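How I sort out a craft and kitchen table in an afternoon

I've got one table that does everything. It's where I glue things, test icing, wrap presents and (when there's room) eat a sandwich. By February it had got so bad that I gave up and ate standing at the sink, so I finally worked out a proper way of tidying it, and I've stuck to it ever since!

You'll need a damp cloth, a dry cloth, a couple of cups you don't drink from, and one box with a knob or handle on it.

Step 1: Get back to the bare top

Everything comes off, even the things you swear live there. I pile mine on the floor on an old sheet, then wipe from the far side towards me, going right up to the edging where the crumbs collect. Dark tops show every bit of dust, so do a second pass with the dry cloth.

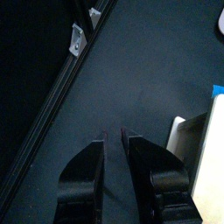
Step 2: Stand the long things up

Spatulas lying flat take up a silly amount of space, and you always want the one at the bottom. Stand them in a plastic cup, blades up, and you can grab the right one straight off. A red one and a blue one together are plenty for me. Little blocks and tins can sit close by, as long as you can still lift the cup out without knocking them over.
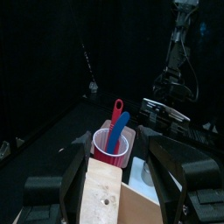
What if the cup keeps tipping over?
Put something heavy in the bottom first. I use 300 g of dried beans in a tied-up freezer bag, and for really long handles I go up to 800 g and a wider cup.

Step 3: Choose one box and give it a spot

I bought a fancy set of drawers from Tidora once and never opened half of them. One box is better. Mine's a plain red cube with a round knob on the front, and I keep it left of the middle, knob facing me, so my right hand has the clear side to work in. Leave a bit of space round it too, or you'll be forever shuffling things to get at it.

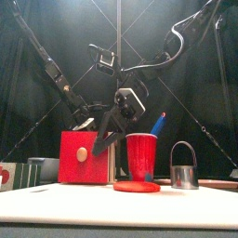
Step 4: Put back only what you'll use this week

This is the hard bit. I pick things off the sheet one at a time, and if I can't say what I'd do with it by the weekend, it goes in the cupboard. A tapered red cup got to stay out on the right, well clear of the box, and I'm very fond of how the two reds look against a white top.

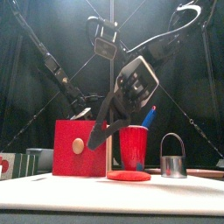

Then have a cup of tea and come back to it. I always spot one more thing that wants moving once I've been out of the room, usually something I've put where my elbow goes.

Keeping it that way

I do a quick reset before bed: long things back in their cup, small bits in the box, one wipe with the cloth. If you're doing it with children, let them be in charge of the box, mine take it terribly seriously.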